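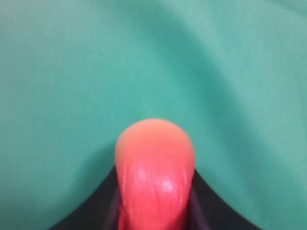

I have been thinking about leftovers, and about why so many people I love are embarrassed to serve them. My sister-in-law will feed her own children Monday's chicken on a Wednesday without blinking, but let a guest come up the walk and the chicken goes to the back of the refrigerator and out comes the phone to order something. I used to be the same way. I bought flowers, I ironed napkins, I fussed over color as though I were being graded on it, and I will admit I am still a pushover for a strong red-orange against teal-green cloth, which makes me happy before anybody has brought out the food. But a pretty table and a freshly cooked dinner are two separate things, and somewhere along the line many of us started to believe you couldn't offer a person the first without the second.

I grew up in a house where company ate what we ate. My mother taught piano in the front room, and her last pupil of the day on Thursday was a boy named Radomir Shehu, whose father worked late at the Golberg cannery and was never once on time to fetch him. So Radomir had supper with us. It was always the tail end of the week's cooking, rice that had been one thing on Tuesday and was about to be another, the heel of a meatloaf, green beans warmed up in a little butter. He ate everything and asked what it had been before. My mother loved that question! She would tell him the whole history of the beans.

I ran into Radomir a couple of years ago in the parking lot of the hardware store, gray now and with a bad knee, and the first thing he brought up, before the piano, before my mother's passing even, was that rice. He said it was the only house besides his own where he'd been allowed to be ordinary. I drove home with my paint and thought about that for a long while, and I'm still thinking about it, as you can see.

When you cook something special for a guest, you are telling them they matter, and I don't want to talk anyone out of it. I have made the three-day Karabulut lamb that my late husband's aunt wrote out for me on the back of a church bulletin, and I'll make it again if my hands hold up. But there is also a message in it that we don't mean to send, that this visit is an event and had better be worth the trouble. The guest feels it. She brings wine she can't quite afford. She invites you back in six months, when she has the time and the money to do it properly, and then her furnace goes and it is a year. I have friends I dearly love whom I see twice in a good year for exactly this reason, and they live 2 miles away on Clekel Street.

Now compare the neighbor who knocks to return a ladder and gets handed a bowl of soup. He doesn't owe you anything. He'll knock again.

I do understand the worry that old food looks like you didn't care. Some of it is looks and nothing more, and looks can be helped. Spoon the stew out of the plastic tub and into something you'd be glad to eat from. Put it on a plate. I own 300 recipes, if you count the clippings, and I doubt there is one in the whole drawer that has done as much for a tired pot roast as a clean plate with a little room left around the edge.
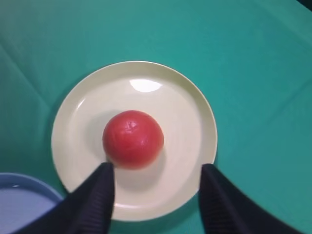 A plain cream plate on a teal cloth.

The other part of the worry is harder, and I think it's pride. Serving what's left shows people how you live on a day you weren't expecting them. They find out you eat beans a good deal. They find out you overcooked the pasta and went ahead anyway. When my kitchen was torn up one spring and I was down to a hot plate and the microwave, I had people in more often than I ever had before, and I believe it was simply that I had no way of impressing them. We ate reheated chili standing up. A friend from my old office, a woman so well put together I had been a little afraid of her for years, sat down on an overturned bucket and told me about her divorce.

I asked my daughter what she thought of all this, and she said that people her age don't have anyone over at all, leftovers or otherwise, and that they meet at restaurants and split the check to the penny. Maybe so. She and her roommates in Rultine have a perfectly good kitchen with 2 ovens, and I have seen it, and there was mail on the stove. I told her to have somebody in for grilled cheese. She said she'd have to clean first. I said move the mail.

She called the following week to say she had done it, that one of the girls from downstairs had come up and they'd finished off a pan of baked ziti that was on its fourth day. The edges had gone hard, and they fought over the edges. The girl is coming back on Sunday and bringing half a cake.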